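3.2 Workspace and tasks

The student teams worked in a shared booth in the Braltum teaching laboratory. Two arms are fixed to a metal rail along the front edge, each with a two-finger gripper and a wrist camera. The walls and floor are covered in patterned material, which was changed in April so that policies trained on one background could be tested on another. The booth itself is built from aluminium extrusion, and teams were allowed to hang extra items from the rails.

Each team chose one household task from a list agreed with the course leader, Osaze Olaniyan. The task discussed in this section, called Justo by the team that proposed it, uses a two-tier side table and several small clocks. An operator guides both arms to place the clocks on the shelves. Objects that play no part in the task, such as a soft toy or a pillow, may be left on the floor – their positions were not fixed between episodes.
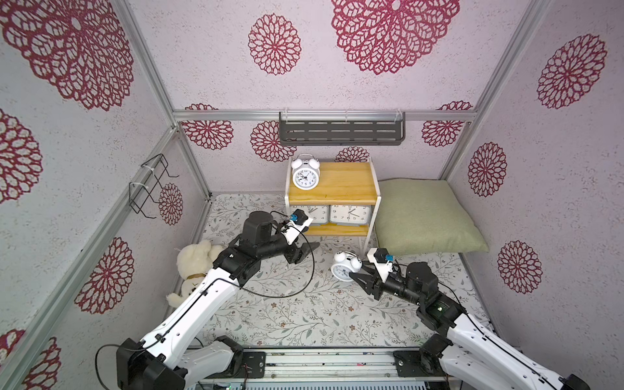

Figure 4. The Justo task during an episode. The right gripper holds a twin-bell alarm clock on its side; the left gripper is in front of the lower shelf.

3.3 Data collection

Students recorded 2,104 episodes over the term, of which 226 belong to the Justo task. Operators worked in pairs and changed over after 15 episodes. An episode was marked as failed if a clock fell from the table or if either arm touched the shelf frame hard enough to move it. Failed episodes were kept but given a separate label. A further 19 were removed from the Justo set before training, as one of the wrist camera streams had stopped early. The same rules were used for the Diltden task described in Section 3.4.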